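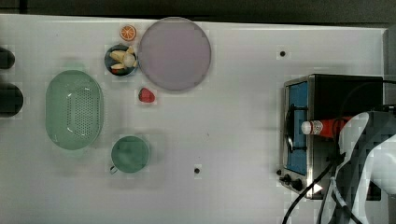

Assunto: Re: [bancada] rascunho das regras de uso, versão 4

Oi, gente!

Li o rascunho inteiro ontem à noite, com café do lado, e gostei muito mais do que da versão anterior (que, vamos combinar, parecia contrato de aluguel). Respondo embaixo do que a Malathi mandou.

Malathi Fernandes escreveu:
> Proponho limitar a velocidade do braço a 200 mm/s sempre que houver
> alguém ao alcance dele. Falta decidir se a regra vale também
> para a demonstração guiada, com a mão no braço.

Por mim vale, sim, e sem exceção! Na demonstração guiada é justamente quando a gente está com a cara em cima da mesa. O que eu mudaria é o texto sobre a disposição dos objetos: "mesa organizada" não quer dizer nada. Prefiro escrever que, antes de cada tarefa, alguém confere a posição dos objetos com a folha de partida -- prato, tigela, canecas, frasco de ketchup, tudo -- e só então libera o movimento. Quando o braço passa baixo por cima da mesa, um copo deitado já muda a tarefa. 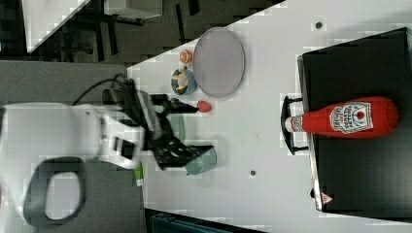
Bogdan Neagu acha que a folha de partida devia ter também uma linha para a garra: abertura inicial, força máxima, quem trocou os dedos pela última vez. Ele me escreveu em particular que na Zondari perderam quase 24 episódios por causa de um dedo montado ao contrário, e que só viram na hora de treinar. Comprei a ideia na hora, podem pôr meu nome.

Juntando tudo, a parte 3 ficaria assim (mexam à vontade):

3.1 Conferir a folha de partida e rubricar.

3.2 Testar a parada de emergência no começo de cada turno, com o braço em movimento lento.

3.3 Verificar se os cabos do punho têm folga em todo o percurso. Com objeto na garra, repetir a verificação na postura mais esticada da tarefa.
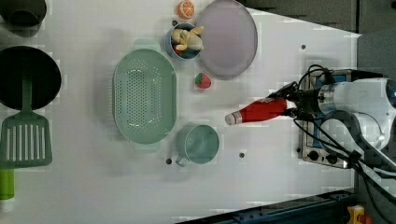 3.4 Se um objeto cair, parar o braço antes de pôr a mão na mesa. O episódio vai marcado como "interrompido" e não se apaga.

3.5 Turno de 8 tarefas no máximo por operador, depois troca.

O 3.5 é chute meu, Duván, você que acompanha as escalas diga se cabe. E a Érica ficou de ver se o pessoal da Etik usa o mesmo vocabulário para "interrompido" e "descartado", porque lá em março a gente misturou os dois e deu um trabalhão.

Mandem comentários aqui na lista mesmo, por favor, em particular eu perco!

Abraços,
Oğuzhan Kaplan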